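# Laundry lessons from the gripper club

I run the Tuesday robotics club at our community college, and this term the team project is folding clothes. With hand-held grippers. On a bed. I thought I knew how to fold a jacket before this and I was wrong! When all you've got is two stiff fingers on each hand, you find out fast which bits of your laundry habit are skill and which bits are just you smooshing fabric around with your palms until it gives up.

So I've been keeping a list of things the students worked out that I now do at home with my own plain old hands. Some are about clothes, some are about looking after the kit, and a couple are just me nagging.

**Flatten first, fold second.** Everybody wants to start folding right away. Lay the thing down, pull it out by the corners, walk your hands (or fingers, or grippers) from the middle to the hem, and only then start. On denim it makes a huge difference, because a ridge you leave under the first fold gets fatter with every fold after it.

**Grab the seam.** The side seam and the hem are the stiffest parts of any garment, so that's where to pinch. Chandrasekhar Naidu spent a whole evening chasing the loose front of a T-shirt before he tried the shoulder seam, and then he had it folded in 40 seconds. I do pillowcases this way now too - pinch both ends of the closed seam, one good shake, done.

**Deal with the metal.** Buttons and zippers are a pain. If you pinch right on a rivet button the fingers skate off it, so take hold a little to the side, where it's all cloth. And look where the zipper is lying before you fold over it. We leave ours on the inside of the fold so it can't scrape whatever goes next to it in the pile.

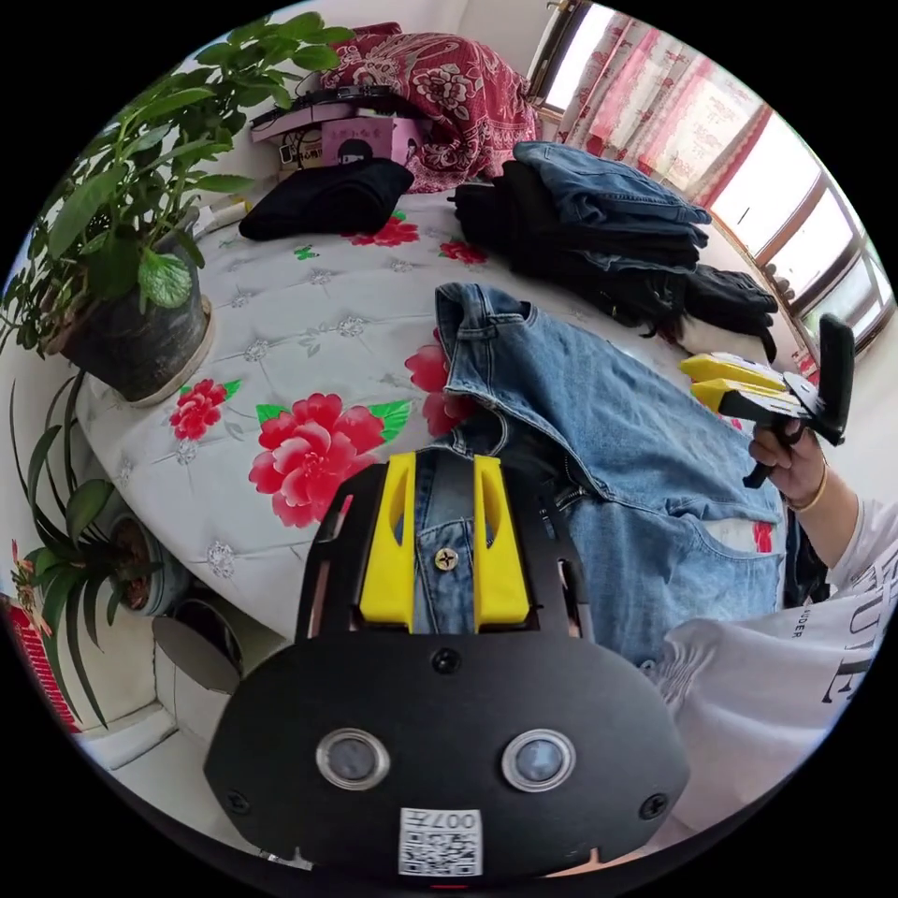
*The Setow Sheet, no. 4, page 2*

Denim jackets get their own paragraph because we've argued about them so much. What we settled on: collar up, front flat, chest pocket smoothed out with nothing left in it (check! I have washed so many bus tickets). Sleeves go straight across the back, one over the other, and then you bring the bottom up to the collar in two folds. Flip the collar down at the very end. If you fold it down at the start it shifts around under everything and you get a lump at the neck that no amount of patting will fix.

**Two hands, two jobs.** One holds, one moves. The students who struggle are the ones moving both at once, and I caught myself doing exactly that with a fitted sheet last weekend. Pin the corner with one hand and leave it there until the other hand has finished. It feels slow for the first couple of shirts and then it doesn't.

**Beds beat tables, mostly.** A bed gives you room and the cloth doesn't slide off. The trade-off is the cover. A quilted or tufted one has dips in it, so thin T-shirts sink in and need a bit more smoothing, while heavy stuff like jeans doesn't care at all. If you've got a big floppy knit, I'd still take it to the table.

**Heavy on the bottom.** Jeans and sweatshirts go under, thin tops go over, and stop while the pile is still shorter than your forearm. Ours kept leaning until Nieminen (that's the other team, they named themselves after their bus stop) showed us they turn every second pair of jeans around so the thick waistbands don't all end up on one side. Stole that immediately.

**Wipe the fingers.** Lint builds up on gripper fingers just like it does on a dryer screen, and then they slip. A barely damp cloth, then a dry one. Same goes for the lenses, but use a proper lens cloth there and please not the hem of your shirt. I can see you doing it.

**Snug the screws, don't crank them.** Finger tight and then a small nudge with the driver. I lost most of an August afternoon to a stripped screw head, and the fix was a wide rubber band laid over the head with the driver pressed down hard through it. Works on cupboard hinges too!

The next meetup is Mon 4 September instead of our usual night. Bring one thing you hate folding. I'm bringing the fitted sheet.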